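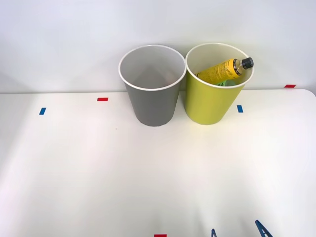
Home News Buildings Waste and Recycling Contacts

Changes to mixed recycling at Gandmont from January

The collection contract for the Gandmont and Clolberg buildings passes to Avska in January. The new contract changes what may go in the mixed recycling, how it must be presented, and when it is taken away. Glass and confidential paper are covered by separate agreements and stay as they are.

Paper cups

Paper cups are no longer accepted with paper and card. Most have a thin plastic lining bonded to the inner wall, and the Avska sorting line cannot separate it. Cups now go in the tube stackers next to each kitchen sink. Empty them first, remove the lid and sleeve, and stack them rim upwards. Lids go in mixed recycling if they are rigid plastic — film lids go in general waste. Sleeves are plain card and can go with paper.

A full stacker holds 50 cups. Please do not force more in, as the tube splits at the base seam.

Drinks cans

Cans stay in mixed recycling, loose and unbagged. They should be empty, with the tab left attached. Do not crush them flat. The sorting line identifies items partly by shape, and a flattened can is likely to travel with the paper fraction and be rejected at the next stage. Aerosols are not drinks cans and must go to the stores hatch on the ground floor.

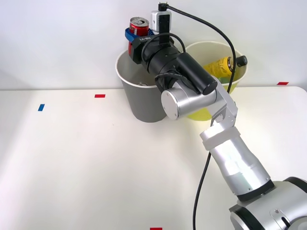
Contamination charges

Under the old contract a contaminated load was downgraded without a separate fee. Avska inspects each load at the tip and charges per rejected container. Gandmont sent 3597 kg of mixed recycling last year, of which 2443 kg was accepted at the full rate. The main causes of rejection were food residue, bagged material and cups, in that order. Theano Raptis in Facilities will issue the monthly rejection figures by floor.

Collection times

Mixed recycling will be taken on Friday at 7.30 am. Internal bins are emptied the evening before, so anything left on a landing after 6 pm waits a week. The yard gate at Clolberg is too narrow for the new vehicle, and the 17 wheeled bins there will be moved to the lower car park. Two parking bays are lost as a result. Permit holders affected have been written to by Maeve Fahy.

Requests for extra stackers go to the Facilities desk, with the floor and kitchen number.

Share 4 Comments 2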